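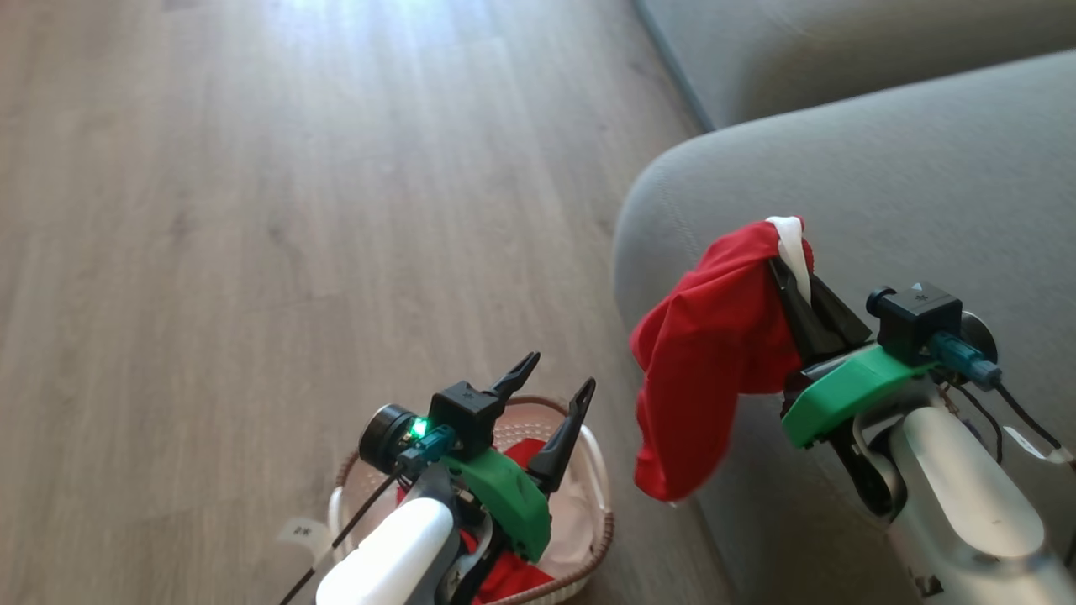 Vol. 12, No. 4 | Page 38

Teaching a Robot When to Let Go

Ask anyone who has tried to get a machine to do laundry and you will hear the same complaint. Picking up a shirt is hard. Putting it down where you meant to is worse.

A sock has no fixed shape. It sticks to rubber fingers, slides off the rim of a basket, or comes out again with the hand that just dropped it in. For years most research groups treated the drop as an afterthought: move over the basket, open the fingers, go home. At the Rirside lab, Anum Jadoon and Güven Kılıçarslan decided to spend a whole project on that one moment, and what they found is a delight.

Their method is called Limitz, and the idea behind it is simple enough to explain over lunch. A person guides two arms through the chore, one reaching for the garment and the other staying near the basket, while cameras mounted by the grippers record everything up close. A network learns to copy those motions. So far, so familiar. The twist is a second, much smaller network that looks only at the wrist views and answers one question many times a second — is this piece of cloth ready to be released?

"We were asking one big model to do everything, and it was rushing," Jadoon says. "It would get to the basket and open its fingers with half a sleeve still hanging outside."

The team collected 2,000 guided runs, most of them on living room floors, with shirts, towels, underwear and whatever else people were willing to lend. Then came the tests. Out of 1,495 attempts, the version without the release network left the garment on the floor or over the rim 338 times. With it, the failures fell by more than half. Nothing else had changed: same arms, same grippers, same clothes.

I love the part that came next. Ivone Andrade, who labeled much of the data, noticed that the arms had started to lower a garment a little and wait before opening. No one had programmed the pause. It was there in the demonstrations, because people do it too, and the small network had picked up on how cloth settles against the side of a basket.

There are limits. Long items such as bedsheets still defeat the system, and strong sunlight on a shiny floor can throw off its guesses. Wondimu Birhane, a roboticist at Bratberg who was not part of the work, would like to see it tried with one arm. "Two arms give you a lot of help," he says. "But I read the paper twice in one evening, and I don't do that often."

Kılıçarslan is already on to the next round, this time with the basket moved between tries. After that he wants to take on fitted sheets, and he sounds happy about it.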